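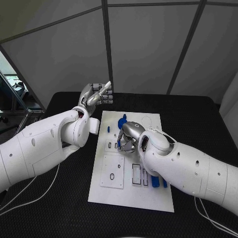
Demonstration collection (bimanual assembly)

Demonstration collection is the recording of example movements from which a learning system is later trained to control a robot. In bimanual assembly the examples involve two arms and two hands, and each recording joins camera pictures with the joint positions of both arms and the commands sent to them. One complete recording of a task is called an episode.

Task boards

Most assembly sets are gathered on a task board, a flat panel on which target positions are drawn or cut. Common targets are round and oval outlines, narrow rectangular slots, and raised sub-plates that hold further outlines. The parts are usually pegs, cylinders and caps. Strong contrast between board, table and parts makes labelling easier. A white board on a black table with blue parts is one such arrangement.

The board is kept level but need not be fixed. In the Fokell procedure its position is changed slightly after every 11 episodes, so that the trained system does not depend on one exact placement. Parts may start upright or lying on their sides, and the starting layout is noted in the episode record.

Operation

The arms are normally driven by a human operator, either through a matching pair of leader arms or through gloves and wrist trackers. With hands that have several fingers, gloves are the more usual choice. Finger joints on the operator and the robot rarely correspond exactly, and a conversion step known as retargeting is needed. Errors in retargeting show mainly at the thumb.

A head-mounted camera gives a view over both hands. It is often blocked by the forearms when these reach across the board, and small parts can be partly hidden inside the grip. Wrist cameras reduce the problem at the cost of extra cabling. Cable slack must allow full wrist rotation without dragging across the parts.

Episode quality

Episodes are sorted after recording into accepted, repaired and rejected. Under the scheme described by Remo Oberholzer for the Drerby set, an episode is rejected if a part leaves the board, if either hand is idle for more than 5 seconds, or if the camera and joint records differ in time by more than 200 milliseconds. Dropped parts that are picked up again within the board area are accepted and marked as recoveries. Carter Cormier has argued that recoveries should be kept in a separate group, as their share affects how often the trained system lets go of a part too early.

Set size

The number of episodes required depends on the number of parts and on how far the starting layout varies. The Drerby set holds 200 accepted episodes for each target shape. Slots need closer alignment than round targets and have a higher rejection rate.

See also

Retargeting
Imitation learning
Wyss file layout
Tekix glove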